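How to check a power board before you plug it in

Power boards get moved from desk to shed to caravan and rarely looked at. Go over each one twice a year. I do mine in April and October.

Switch the board off at the wall, pull the plug and disconnect everything from it. Lay it on a clear, flat surface under good light.

Wipe the case with a dry cloth. Look for cracks, yellowing, brown marks near the outlets and any spot where the plastic has softened or lifted. Run the cord through your fingers from the plug to the case. Nicks, flat spots or a loose entry point mean the board goes in the bin. Tape is not a repair.

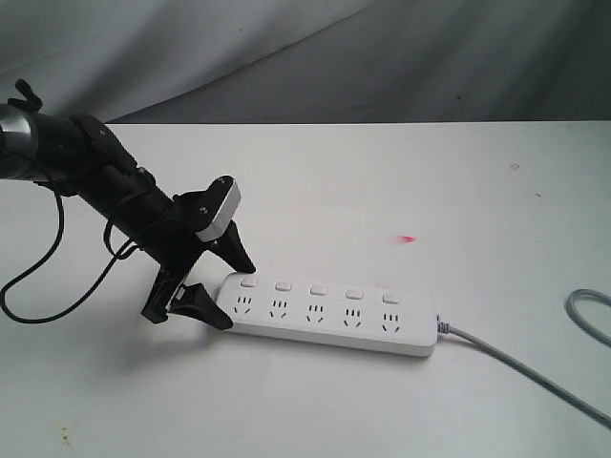 White power strip laid flat on a white tabletop.

Next, read the rating on the back. Most household boards in Australia are rated to 10 amps in total, across all outlets. Add up what you plan to run. A lamp, a modem and a laptop charger are fine. A heater or kettle should go straight into the wall.

Never plug one board into another. If you are short of outlets, ask a licensed electrician to fit another double point.

Once the board is back in use, feel the case after 24 hours. If it is hot, switch off at the wall and replace it.

Updated 28th June by Styliani Koutsoukos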